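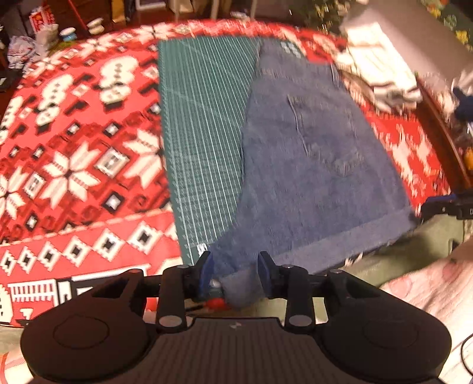 Kukstead Denim Repair and Alteration Kit

Product reference: Kukstead 95
Category: Hand sewing and mending
Supplied by: Gistholm Sewing Supplies
Page last revised: September 2021

Overview

The Kukstead 95 is a complete hand-mending kit for denim and other heavy cotton fabrics. It is intended for home use, for school sewing rooms, and for small repair counters that do not keep an industrial machine. The kit contains the needles, threads, patches and marking tools required for hemming, patching, seam repair and the replacement of buttons. Fabric scissors and a pressing iron are not included.

The kit is packed in a rigid lidded case with a removable tray. Each compartment is labeled on the inside of the lid, and every item may be reordered separately under the same product reference.

Contents of the kit

Hand needles for denim, assorted lengths, in a magnetic holder
Thread in indigo, mid blue, black, white and golden tan
Iron-on patches in dark and light denim
Woven cotton patches for sewing in, unwashed
Replacement jeans buttons with tacks, plain face
Setting block for buttons
Seam ripper with protective cap
Chalk pencil, white, with spare leads
Flexible tape measure
Leather thimble, adjustable
Printed instruction booklet

Specifications

Case: rigid polypropylene, hinged lid, two latches
Thread: polyester core with cotton wrap
Total length of thread supplied: 2000 meters
Iron-on patches: cotton face with heat-activated backing
Recommended fabrics: denim, canvas, twill, corduroy
Not recommended for: leather, coated fabrics, fine knits

Thread and needles

The thread supplied with the Kukstead 95 is heavier than general sewing thread and should be used in short lengths. A working length that exceeds the distance from hand to elbow will tangle and wear against the cloth. The golden tan is matched to the topstitching found on most ready-made jeans – it will look bright beside older garments and softens in tone with laundering. Customers who prefer an unobtrusive repair should select indigo or mid blue.

Needles should be changed as soon as the point begins to catch. A blunt needle pulls the weft threads of denim to the surface and leaves a pale line that cannot be pressed out.

Hems and cuffs

Garments should be washed and dried before any length is marked. Untreated denim may shrink in the first laundering, and a hem set beforehand may finish too short. The booklet gives three methods: the plain turned hem, the retained original hem, and the rolled cuff. A rolled cuff needs more cloth than a plain hem, and the allowance must be decided before the leg is cut. On shorts with wide rolled cuffs on both legs, such as the acid-wash pair laid out front side up on the patterned blanket, each cuff should be secured with a few hidden stitches at the inner and outer seams. Stitches placed elsewhere tend to show on the outside and prevent the cuff from lying flat.
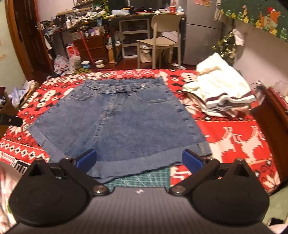 Buttons on jeans and shorts are fixed with a tack driven through the waistband, and they fail more often through wear in the cloth than through breakage of the metal. The surrounding fabric should therefore be reinforced with a small woven patch before a new button is set. A waistband with a round metal button near the middle and a second to the right, as on these blue shorts, needs a separate patch behind each one. The setting block must rest on a firm surface that will not be marked by hammering. Once a tack has been driven it should not be removed and used again.

Patches

Iron-on patches are suited to small holes and thin areas away from seams. Corners should be rounded before application. The iron should be set for cotton, without steam, and pressed in place for 30 seconds without sliding. The garment should then be left to cool completely. For knees, seats and pocket edges, the sewn-in patch is recommended, as the backing on an iron-on patch stiffens the cloth and may crack along a fold.

Patches supplied in the kit are unwashed. They should be laundered once with the garment they are to be used on, or soaked in warm water and dried flat.

Care and storage

Keep the case closed and away from direct sunlight, which fades thread on the spool. The magnetic holder should be wiped with a dry cloth. Chalk marks brush out of most denim, although customers are advised to test the pencil on an inside seam first – very pale or bleached fabrics may hold a trace until washed.

Safety

This product contains sharp points and small parts. It is not a toy and is not suitable for children under school age. Older children should use the seam ripper and the setting block under adult supervision. Eye protection is recommended when tacks are being driven.

Related products

Kukstead 30, travel mending kit: a reduced selection of needles and thread in a soft pouch.
Thakur thread set, heavyweight: the full range of colors on large spools, compatible with the case tray.
Estirton pressing cloth: unbleached cotton, for use with iron-on patches.
Estirton hem gauge: stainless steel, with sliding marker.

Ordering and delivery

Orders received before noon are dispatched the same working day. Schools and registered training centers may order on account and should quote their customer number. The kit ships in one carton, and nearly all replacement items are held in stock. Dark iron-on patches were unavailable for part of August and are now being supplied again in the original shade.

Returns and warranty

Unused kits may be returned within 30 days in the original packaging. The case, latches and setting block are covered against faults in manufacture for 2 years from the date of purchase. Needles, thread, patches and chalk are consumable items and are excluded from the warranty, except where they are found to be defective on first opening. Claims should be sent to Gistholm Sewing Supplies with proof of purchase and a short written account of the fault.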